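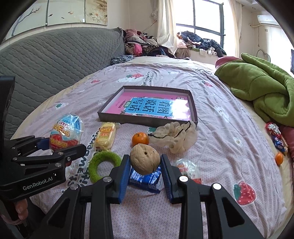

Replacing and seating the finger pads on a hand-held gripper

Applies to the two-finger hand grippers used in pairs, left and right. Last checked in August.

Change the pads when they look shiny, when an edge lifts, or when small hard objects start to slip. A walnut is a good check. The shell is round and uneven, so a worn pad will let it roll out where a mandarin orange or a bag of candy would still hold.

What you need

Hex driver for the arm screws
Plastic scraper
Lint-free wipes and isopropyl alcohol
Two new pads from the same pack
Feeler gauge

Removing the old pads

1. Take the gripper off its wrist strap and power it down.
2. Open the fingers all the way.
3. Lift the pad from the tip end with the scraper and peel toward the arm. Pull slowly — the glue layer should come off with it.
4. Wipe both fingers and wait five minutes.

Fitting the new ones

5. Line up the pad with the tip of the finger, not the base. The base end can run a little short.
6. Press from the middle outward and hold for 56 seconds. Nevzat Gökçe uses a small clamp for this at the Birkett bench. Thumbs are fine.
7. Do the second finger the same way, then close the gripper on a folded wipe and leave it for 19 minutes.

Checking the arms

Look at the screw heads on both arms. If one has backed out, take it out fully, clean the thread and refit it. Don't just nip it up. Close the fingers with nothing between them and try the feeler gauge at the tip and then at the base. The gap should be the same at both ends. If it isn't, loosen the arm screws half a turn, close the fingers by hand and tighten again.

Test picks

Set out a mix of things on a soft surface such as a bed. Ours usually includes a walnut, a wrapped snack bar, a mandarin, a fuzzy hair tie and a bath pouf. Pick each one six times and put it back down. Stand the walnut on a small box for the first few tries so the tips don't drag on the sheet.

Repeat with the other gripper. Always change pads on both — a new left and an old right will not feel the same.

Write the pad pack number in the Cullia log under the gripper's name (Oso or Nonard).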